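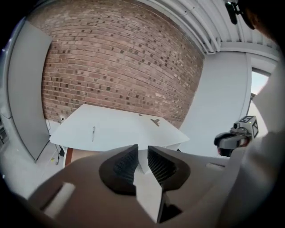 Handheld demos vs teleop: our drawer results (long)

tidewrack
Been lurking on this board since September and figured I should give something back. We just finished the first batch for Nurmi, which is our little two-handed desk tidying project. The question was pretty simple: if you collect demos with hand-held grippers and no robot in the room, does the policy come out as good as one trained on teleop?

We did 454 handheld demos of putting a pen and a clip into a desk drawer. Then we tested the policy with 100 trials on the arms. Grasping the pen was great, way better than our old teleop policy. Closing the drawer was bad. The hand kept stopping short and then just sort of hovering there, like it was waiting for permission.

My theory is that people close a drawer with body weight and don't notice they're doing it. The arms don't have a body to lean with!

solderpuddle
Nice writeup, but I don't buy the body weight thing yet. How many people recorded the demos? If it was all one person you may have just learned that person's habits.

tidewrack
Five of us, pretty evenly split. I did look at it per person and the hovering shows up with everybody's data.

grommet_hour
Over at Brirness we saw the same hover and it was a timing problem. Our gripper width signal lagged behind the pose by a few samples, so the policy thought the hand was still open when it reached the drawer front. Check your sync before you blame anybody's posture.

solderpuddle
Seconding sync. Also, do you track the two hands separately or relative to each other? That made a huge difference for us on anything where one hand holds and the other one pushes.

tidewrack
Relative to each other, yeah, with the marker cubes on top of the grippers. Separate tracking drifted like crazy in our first try (the brick wall has plenty of texture, so I really thought it would be fine, and nope). I'll look at the width signal tonight.

pelican_math
Going to be the grump here. 100 trials with one desk in one room tells you how that desk works. I'd want to see a different drawer before calling it a result about the method. And comparing to an *old* teleop policy isn't a fair fight, you probably changed ten other things in between.

tidewrack
Fair on the teleop part. The network changed too, so I shouldn't have said "way better" like that. I disagree on the desk though. We're after one failure on one drawer, and adding drawers now would just make it harder to find.

pelican_math
Sure, but then the title should say so.

grommet_hour
What's your start pose? Ours matters more than I'd like to admit.

tidewrack
Standing in front of the desk, both grippers up ahead of the chest, markers clear of the sleeves. Drawer is already all the way out at the start and the pen and clip go wherever on the top.
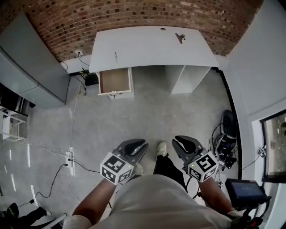
UPDATE: sync check

tidewrack
OK so grommet_hour was partly right, grr. The width signal was late by 5 samples on the left gripper only. I fixed the offset, retrained on the same demos and ran 16 quick trials. The hover is mostly gone, but the drawer still gets left open a crack in plenty of them. So there's a lag problem and then there's something else, and I'm still rooting for my something else.

solderpuddle
Left only is weird. Different firmware?

tidewrack
Same firmware, I checked twice. Swapping cables next.

pelican_math
16 trials, lol. But good catch. Run the full hundred and I'll stop complaining.

grommet_hour
He won't stop complaining. If you do rerun it, log the contact force on the drawer front. If it tops out early, your leaning idea has legs.

tidewrack
Our wrist sensor is out on loan to the Pronlow people until next week, so force has to wait. I'll rerun without it and post the numbers in this thread.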